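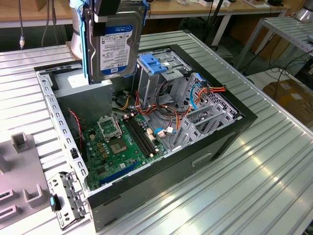
Notebook, conflict footage desk — March, entry 13

Carried over from the last entry: the Flivska bridge batch, and whether the clips posted as shelling of the east bank are from this month at all. Started 08:40.

Batch is 70 clips, all pulled from public channels. Collection rule unchanged: anything that names Flivska, the bridge or the customs yard in the caption, in either language, plus anything reposted by a channel already on the watch list. Captions were saved with the clips. View counts were saved too, but I am not using them for anything.

Step one, duplicates. Ran the frame hash at the usual threshold, then again one notch looser. The usual threshold misses mirrored copies and anything with a channel banner burned into the lower third. The looser one catches the banners and still misses the mirrored ones, so I flipped the whole set and ran it a third time. Result: 11 distinct recordings. Everything else is a repost, a crop, or a repost of a crop. One recording accounts for more than half of the batch by itself (the night clip with the car alarm).

The earliest copy we hold is not necessarily the original. Two of the channels backdate by editing old posts, and the edit mark does not show in the export. Checked by message ID order instead. ID order agrees with the timestamps except on one channel, where a post stamped before dawn has an ID that falls between two lunchtime posts. Marked that channel's times as unusable.

Step two, place. Used the Thiele grid for Flivska, second revision, the one with the rail spur corrected. Matched recordings by fixed features only: bridge pylons, the grain silo, the church tower on the west bank, the kink in the river wall. Storefront signs not accepted as a sole match, as before.

Of the distinct recordings, 5 place at the bridge or the customs yard with at least two fixed features in view. Two more are in the town but I can't get closer than a district. One is definitely Greltolness (harbor crane, double slipway), which is a different front and a different week's story. The remainder are dark, or are sky and sound, and stay unplaced. Unplaced is written as unplaced in the sheet. Please don't change it to "probable" to fill the column.

Step three, date. This is where the day went.

River level is the best handle we have. The concrete step under the west abutment is covered at spring flow and dry by late summer. In three of the placed recordings the step is clear of the water by a good margin. The river gauge series has the step submerged for all of March so far. Those three are not from this month. I can't say which earlier month from the water alone.

The other two placed recordings have water over the step and bare trees. Compatible with now. Also compatible with last March, and the one before. Shadow angle on the pylon in the daytime one gives a mid-afternoon time if it is March, which fits the caption, but the shadow edge is soft and I would not hang a date on it. No new construction in view that would settle it. The scaffold on the customs hall went up in winter according to the municipal notice, and neither recording points that way. Annoying.

Audio: tried to get distance from the flash-to-bang delay in the night clip. The soundtrack has been re-encoded and there is a splice just ahead of the second report — background hum drops out and comes back at a different level. Any delay measured across it means nothing. Logged as edited, not as fake. It may be somebody trimming dead air.

Storkeo export problem again. It writes local time for some channels and UTC for others and labels both columns the same. Worked around it by taking the raw value and converting by hand. Entries before this one that used the labeled column should be rechecked, especially the ones on the convoy at Greltolness, where a one-hour shift changes which side's statement came first.

Statements, for the file. Both ministries put out a version by mid-morning. One says the bridge was struck, the other says the bridge was defended. Neither gives a time. Both attached the same clip, which is one of the three with the dry step. I have saved both pages. That is the only finding I would be willing to see in the daily note today, worded as: clip attached to both statements predates this month.

Not willing to see in the daily note: that nothing happened at Flivska. We have shown some footage is old. We have no evidence either way about the event.

To do:
— ask for a cloud-free satellite pass over the bridge, either side of the claimed date
— recheck time column, earlier entries
— get a reference photo of the customs hall scaffold from the street side
— add the mirrored pass to the default duplicate run, it costs very little
— second reader on the splice before it goes anywhere

Stopped 18:20. Sheet is locked at this version, changes go in a new tab.

Comments

deskreader, 19:05
Agree on the splice. I hear a second one near the end, very short, under the car alarm. Check the right channel alone.

westbank_maps, 20:30
The step was rebuilt after the flood and sits higher than on older maps. Does the grid use the new height? If it uses the old one your margin is smaller than it looks.

deskreader, 20:50
New height. It's in the revision notes, same page as the rail spur.

nightshift, 23:15
Time column rechecked for the convoy entry. It was off by an hour. Order of statements is reversed, correction is in the new tab.

Footage desk notebook | Contact the desk | © Footage desk, all entries | Back to top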